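Smaller plates at the Chamoun staff restaurant

The Chamoun staff restaurant in Prekbridge changed its lunch menu in April. Marwan Haddadin, who has managed the kitchen for seven years, met us on a Monday afternoon, once service had finished, to discuss the new arrangements.

Mr Haddadin explained that the kitchen had received regular requests for lighter dishes. "People were leaving half their chips," he said. "We had one salad, and it was lettuce and a tomato. I would not have chosen it myself."
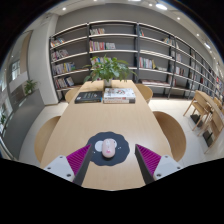
The revised menu offers five main dishes each day, two of them under 500 calories. Portions of rice and pasta have been reduced, and dressings are now served separately. Mr Haddadin was keen to stress that larger plates remain available on request. "Our warehouse colleagues start at six in the morning. They need a proper dinner, and they will get one."

Asked which dish had proved most popular, he named the lentil and roast carrot bowl, followed by the baked haddock. The cold noodle salad has been less successful and will be withdrawn. "It was too sharp – my fault, I like vinegar."
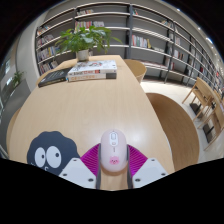

Prices have been held at their previous level, with the exception of the fish, which has risen by 20 pence. Vegetables are now bought from Pulimlow, a grower outside the town, and delivered before breakfast.

Mr Haddadin's next task is the pudding counter, where he intends to keep the sponge and custard. "I have been told very firmly not to touch it," he said. Baked apples and a plain yoghurt will be added beside it next month.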